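**Friday, Florkitz eval, kitchen set**

Picked up from where Guido Guerra left off. Trial license is the Florkitz kitchen package, simulation only, hosted on their side. Monti is the competing quote and has not been opened yet.

Install: second attempt worked. First attempt failed on the license check because the bench machine's clock was off. Fixed the clock, no reinstall needed. Asset download stalled once at 807 of 877 files and resumed without complaint after a restart. Their docs say to delete the cache in that case. Did not, and the file hashes all match.

Config used:

- stock gripper, wrist view
- default friction table
- fixed random seed for the first batch, free seed after
- rendering at the middle quality setting

Batch one was 50 episodes of the kettle task with their supplied policy. No tuning. Logs are in the shared folder under `florkitz/kettle_a`. Batch two ran over lunch with the free seed and stopped at 292 episodes when the session hit its time limit. The limit is in the contract, page two, and it counts wall time, including time spent loading scenes. Needs raising with sales before we compare price per episode with Monti.

Notes on physics. Contact on curved handles is better than in the old Brivomcombe build – no jitter at rest, and the step size can go up one notch before the fingers start to sink into the mesh. Hinged handles are modeled with a real joint and a damping value you can edit in the scene file. Lids are a separate body on some vessels and fused on others, with no flag in the asset list to say which. Guido had already asked support about this. Their answer was "check the mesh," so I wrote a short script that does it (`lidcheck.py`, same folder).

Notes on visuals. Wrist view is usable for policy input and poor for people. The gripper body takes up the bottom of every view and hides whatever is under it, so a missed grasp is hard to tell from a good one until the arm lifts. Turned on the side view for review and left the policy on wrist only. The wrist view also tilts with the arm, and the horizon correction in the viewer is cosmetic: the saved data is uncorrected. Anyone training on it should know that.

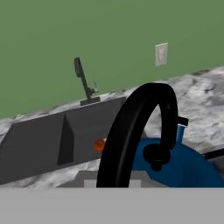 Object variety is the weak point so far. The blue vessel with the black handle is fine as a grasp target, but the loose items near it are plain shapes, a small orange sphere and a pale gray block, and a policy could learn to ignore them from color alone. The marbled countertop has more texture in it than everything sitting on it. Wall is flat green with one off-white plate. Asked whether the texture sets can be swapped per episode. They can, on the higher tier.

Opened a ticket on the back edge of the counter, where the stone texture looks slightly ragged against the paint. Low priority for us, though it could matter for anyone doing edge-based pose work.

Export: writes to their own format first, then converts. Conversion of batch one was slow but clean. Timestamps are in sim time only. Our loader wants wall time as well, so I patched the loader and left their exporter alone.

Open items:

1. Time limit wording, before the Pornwood site asks for seats.
2. Rerun batch one with damping on the handle joint doubled.
3. Same kettle task in Monti, same step size if it allows that.
4. Guido to send the old Brivomcombe contact logs – the copy on the server is missing the force columns.

Trial seat has been left logged in on the bench machine. Log out of the viewer before starting anything headless or it takes the second seat too.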